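Robotics club update, August. Long one, so I'm splitting it up.

We're the student club at Pekerdale. This summer's project is two-arm handling: one arm picks up a small flat object, passes it to the other, and the second arm sets it down inside a marked area. Both arms have to touch it or the run doesn't count.

The task comes from the Halleo student challenge. Teams get 50 scored runs. You can stop and reset between runs but you can't change code once the first one starts.

Ayodele Shehu is doing the motion planning. Ilona Szűcs has the grippers and all the wiring. I do the logging and the write-up, and I reset the object when the others are at the keyboard.

First problem was the table. We had a dark one and the shadows from the arms didn't show, which we liked. Then it went back to the chemistry room and we got a white one. Now the shadows show a lot and the object finder kept drawing its box around them.

Ayodele fixed most of that by ignoring anything with a soft edge. It still gets fooled if someone stands between the table and the window after 4 pm.

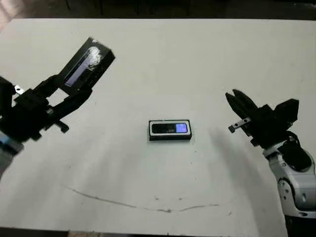
Second problem was flat objects. A block is easy, you come in from the sides and close. Something thin lying on a hard table gives the fingers very little to hold, and if you come in a hair too low you hit the table and the arm faults.

Ilona's answer was to come in at a shallow angle and slow way down for the last bit of travel. It costs time. We're fine with that, there's no speed score in our division.

We log every attempt, practice or not. The log is at 3141 rows now. A lot of those are from the week we had left and right swapped in the config file, so don't read too much into the total.

The handoff itself is the part that still fails. The giving arm lets go a little early and the object tips. Ayodele wants to wait for the grip reading on the receiving side to settle first. I'd rather add a fixed pause and see if that alone does it. We're trying the pause first – it's one line.

Someone asked what the Wustell team is doing. They use suction on one side, as far as I know. Allowed under the rules, but we don't have a pump.

Someone else asked if we'll share the code. Yes, after the event. Ilona named half the functions in Magyar so there will be a short word list with it.

Next up: 2 full practice sets with no resets by hand, then we freeze the code. I'll post the success rate for each set in this thread, good or bad.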